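Paltley 台面分拣单元 P-28
机械臂与料箱配套,适用于门店后场、中央厨房及小件备货间

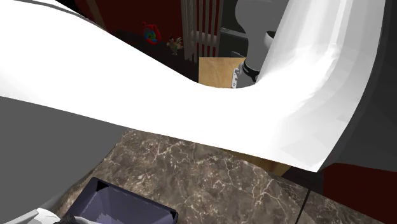

仿真画面:白色机械臂外壳与石纹台面上的深色料箱

产品概述
P-28 由一条机械臂、一副夹爪和一组敞口料箱组成,直接装在现有工作台上,不需要另做地基。台面可以是石材、木材或不锈钢,厚度不足时加装背板。料箱允许斜放,换箱后在操作屏上确认一次箱口位置即可继续作业。

基本参数
型号:P-28
最大臂展:1000 毫米
料箱容积:28 升
每单元料箱数:标配 2 只,可加订
单元净重(不含料箱):414 千克
供电:单相交流
操作界面:中文、英文

岗位上的变化
装上单元以后,弯腰取件和来回搬箱由机械臂承担,原岗位人员改做补料、抽检和异常处理。Drimberg 备货间在十一月换装,原来两人一班的分拣岗保留两人,其中一人固定看单元,另一人负责收货和贴标,每半班对调。
班组长 Aoife Duggan 的反馈:“手腕轻松多了,但前两周大家都觉得慢。夹爪拿软袋时要等它调整,我们后来把软袋单独放一箱,由人来拣。”
软包装、湿滑物品和没有固定形状的物件,目前仍建议人工处理。订货前请提供物品清单,由我方逐项标明可拣与不可拣。

培训
操作培训为期两天,在客户现场进行。第一天讲启停、换箱和急停,第二天由学员带班操作。培训对象应为日常当班人员,只培训主管的,交付时不予签收。培训由 Clodagh Nic Giolla 负责,教材随机附送。

安装前请确认
台面周围留出机械臂完整的转动空间,椅子、摆件和活动隔板移到臂展以外。
台面接缝不得位于底座安装孔下方。
当班人员的站位须在地面画线,画线图由 Sarbridge 安装组提供。
料箱内壁如有磨损,请整箱更换,不要贴胶带。
现场布局先在仿真中核对,客户确认后再排安装日期。

维护
每班结束后用干布擦拭外壳,夹爪指垫按手册检查。外壳内部没有需要用户维护的部件,请勿自行拆开。停机超过一个月,重新启用前需空载运行一次。

可选件
加高底座
带盖料箱(28 升)
夹爪指垫套装
Hennessy 型脚踏暂停开关,适合双手持物的岗位

询价与交付
报价含安装和培训,不含台面改造。询价时请附台面尺寸、每班人数和物品清单,有现场平面图的一并发来。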